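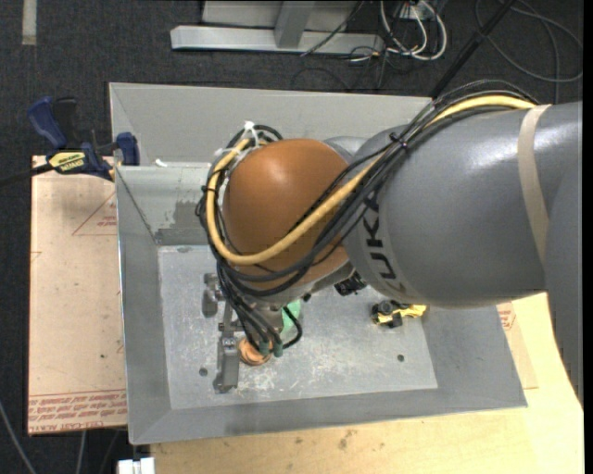
1 min read

Stirnico has published a 31-page guide to good practice for bin picking with robot arms. It applies to its Heywood site from November, and to Gokness three months later.

Hoses and cables must be checked at the start of each shift, including the ties that hold them to the arm. Bins should be clamped before the arm is switched on. Anyone changing a gripper must lock off the power first and sign the log.

Stustach, which supplies parts to both sites, said it would follow the same rules. The guide replaces a set of notes used by 152 staff.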